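Plarano review: two months of bugging my city council

I run a tiny campaign to get the Dekdale bus line running past dinnertime, and until January I did all of it from one very messy spreadsheet. Then Wilma Van Wijk (she handles the Akstead side of things) talked me into trying Plarano, and I'm pretty hooked!

You set up a page, people type in their address, and it finds their council member and opens a letter they can edit. That's the part I love – folks really do rewrite it! We sent 756 letters before the budget hearing, and plenty of them had whole stories in them about missed shifts and long walks home.

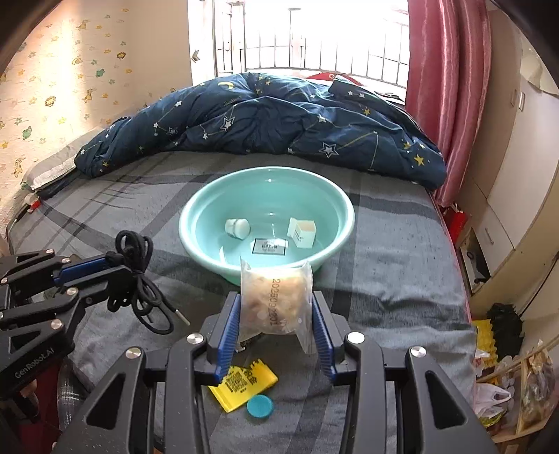

Small translucent packet, with a mint-green basin behind it.

Now the grumbles. The free plan stops at 100 supporters, so we blew through it fast and moved up to $20 a month. The address lookup gets confused by apartment numbers, and I had to fix a bunch by hand. I also tried Rainer before this, and its event sign-ups are much nicer, with reminders that go out on their own. Plarano makes you send those yourself (I forgot once, sorry everybody).

Still, four stars from me. If you mostly need letters and petitions, go for it, and turn on the weekly export before you invite anyone.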